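Household Tasks Space, Collano Building: Progress Report to the Aubert Fund

Reporting period: May to date
Prepared by the Mirkia project office

1. Summary

The open room on the ground floor is in regular use. Of the 66 items on the furnishing and supplies list agreed with the Fund, 17 are still to come, most of them small kitchen goods. Spending is within the approved budget. We are asking for one change, set out in section 4.

2. Room and floor

Floor work is finished and the polished surface has been accepted from the contractor. It cleans easily and has held up well to furniture being moved. The ceiling lights are bright enough that we have dropped the floor lamps from the order.

The wooden table with the hairpin legs has been kept. It was going to be replaced, but it is sound and the money is better spent on storage. Small bottles and other supplies for the cleaning tasks are now bought in bulk through Dakby. 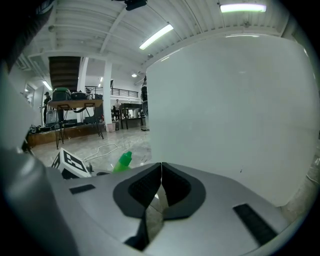

Loose cables on the floor remain the main housekeeping problem. We had planned on fixed floor outlets, but the quote came in well over the allowance. For now we use power strips and extension leads, and people are asked to coil them at the end of each session. This is done some days and not others. Cable covers are on order.

3. Use of the room

The long white table is the main work surface. Its glossy top shows marks quickly and is wiped down after each session. Sessions are run in groups, and the room takes a group of five without crowding.
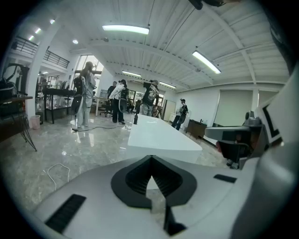 Bookings have been steady since May. We lost three sessions to the floor work and have made up all of them. Storage has not kept pace with use. Cloths, bins and baskets end up on the floor along the walls, and setting up takes longer than it should. Two shelving units were delivered in the wrong depth and have gone back to Dakby, who will replace them at no charge.

4. Sink and bathroom items

The white ceramic piece is being used on the floor for the time being. Cleaning tasks can be done there, but they mean kneeling or squatting on a hard surface, and people tire sooner than they do at the table. We would like to move some 3 percent of the budget from the lamp line to a low stand and floor mats. No additional funds are needed.

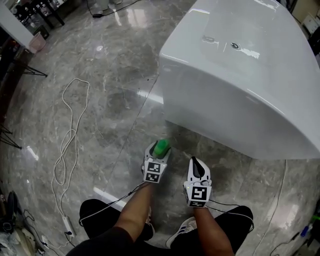

Page last changed: 16 December 2023

The stand would be built to order by the firm that supplied the storage quote. Delivery is expected within three weeks of approval. The mats are a stock item and can be bought right away.

5. Next steps

Install the cable covers and mark the walkways.
Receive and fit the replacement shelving.
Close out the remaining items on the supplies list.
Order the stand and mats, if the change in section 4 is approved.

An updated spending table will be sent separately with the next claim.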